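Folding robots move in at Plunbridge laundry, and the folders get new jobs

July 28, 2024

I've been hearing about the robots at the Plunbridge laundry since spring, mostly from people in line at the bakery next door, so last week I finally went over and asked if I could hang around for a shift. They said yes, handed me a hairnet and told me to keep my sleeves out of the rollers. Fair enough!

Quick background for anyone who doesn't send their stuff there. The laundry is run by Kaewkla, and it does wash-and-fold for households plus some steady work for guest houses and a couple of day care centers. The hotel-type work (flat sheets, towels, all the same size) has gone through a big ironing and folding machine for years and that hasn't changed. What's new is on the household side, where every bag is different and everything used to be folded by hand. Kaewkla has brought in robot arms from a company called Prirnano to take on part of that, starting with shirts, kids' clothes and other small loose pieces.

There are 66 people on the payroll, and the first thing I asked was how many there would be next year. The answer I got from the office was 66. The answer I got on the floor was "we'll see," usually with a shrug. Kaewkla has put in writing that no one will be let go on account of the arms before next July, and that anyone moved off folding keeps the same hourly rate. A few of the folders had the letter folded up in their apron pockets and showed it to me without my asking, so I'd say it matters to them.

Okay, so how does it go. The arms are set up at tables, and the garments get put down in a heap, pretty much the way they come out of the cart. The arms pick at the heap, pull a piece free, lay it flat and fold it. When it goes well it's kind of hypnotic and I caught myself standing there way too long. When it goes badly it's like watching somebody make a bed in oven mitts. A shirt with its sleeves tucked inside itself can hold things up for ages, and after a couple of tries the arms stop and a light goes on, and then one of the former folders comes over, gives the thing a shake and puts it back down. That takes about two seconds if you've done it your whole life.

They have a name for that job now. It's "table lead," and so far the people doing it all used to fold by hand. One table lead looks after several tables and walks between them. I asked a woman who has worked there longer than I've lived in town whether she liked it better, and she thought about it for a good while. Her wrists are better, she told me. Her feet are worse. She misses sitting on the tall stool with the radio on and having the same neighbor to talk to all morning, and now she's always headed somewhere else when a conversation gets good. She also said she doesn't love a light telling her when to walk.

That came up more than anything else, by the way. I'd gone in expecting to hear about layoffs, and people did bring it up, but mostly they wanted to talk about the pace. Hand folding has a rhythm and you set it yourself. With the arms there's a screen at the end of the row that shows the piece count for each table, and for the first few weeks it also showed which lead was on which table. People hated that. They complained as a group, and the names came off the screen in the second week of July. The office still has the numbers, I should say, they're just not up on the wall.

Speaking of numbers, the shift before my visit put 2944 pieces through household folding, and 714 of those were done start to finish by the arms with no one touching them. The rest were either folded by hand or needed help somewhere along the way. Kaewkla seemed happy with that. The hand folders seemed happy with it too, for what I think were different reasons, ha.

The software that decides what the arms do next comes from a second company, Gumano, and they've had people on the floor most days. I liked how that part worked, I have to admit. When a table lead sees the arms doing something silly, say grabbing a collar when they should go for the hem, they press a button and the moment gets saved, and later in the day they sit down with the Gumano folks and go over it. The leads get paid for that time. One of them told me it was the first time in her life anybody had written down what she said about a T-shirt.

Not everyone is sold. The sorting crew, who aren't getting any arms, told me their work has gotten harder. Bags used to go straight to a folder, who'd deal with whatever was in there. Now sorting has to pull out the stuff the arms can't handle yet (fitted sheets, bras, anything with long strings, anything very slippery) and send it one way and everything else the other. It's an extra step on every bag and they haven't gotten an extra person for it. The office told me they're looking at it. Sorting told me they've been looking at it since May... so that's where that stands.

There's been some worry about mix-ups too, with socks landing in the wrong bag and so on. I can only tell you that each bag still stays at one table until it's done, and that a person does the final check and ties it shut. My own bag came back fine. I did get it back a day later than I used to, and the counter told me to expect that until the end of the summer while they sort out the schedule. Prices aren't changing for now.

The night shift is where it gets interesting, I think. Kaewkla would like to leave a few tables running after the evening crew goes home, with up to 61 bags waiting for them, and only one person in the building to keep an eye on things. The people I talked to didn't like that at all, and it had less to do with robots than with being alone in a big building at three in the morning. There's a meeting on it next month. The night hours pay more and some folks do want them, so it could go either way, and a couple of people asked why it couldn't just be two to a shift.

I also asked about training, because "you'll be retrained" can mean a lot of things. For the table leads it has meant four paid half-days and then working next to somebody for a while. They learn how to stop the arms, how to clear a jam, how to reset a table and when to leave it alone and call Prirnano. Nobody I met felt thrown in at the deep end. What they did want was something on paper saying they'd passed, in case they ever want to take the job title somewhere else. Kaewkla says certificates are coming. I'll ask again in the fall!

One thing I'd pass along if you use the wash-and-fold: button your shirts halfway and turn the sleeves the right way out before you bag them. The folders have wanted that from us forever, and the arms apparently want it even more.

I'm planning to go back once the night shift question is settled, and I'd like to sit in with sorting for a full day next time. If you work there, or used to, and I got something wrong, write to me or leave a comment and I'll fix it.

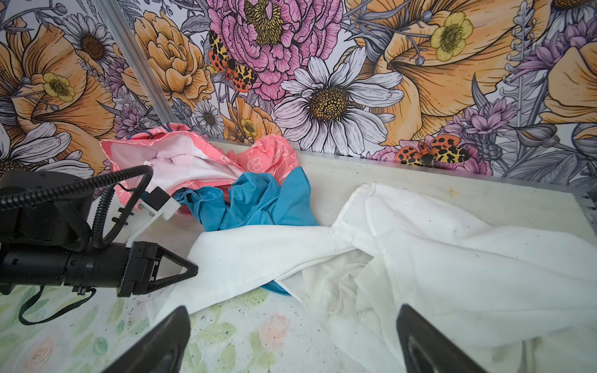 I worked the folding side until this spring and you got the stool part right. I'd only add that the extra sorting step slows down the morning bags the most, and the day care orders have to be out before lunch. Put one more person in sorting and half the grumbling about the arms would stop. And please, everybody, check your pockets too.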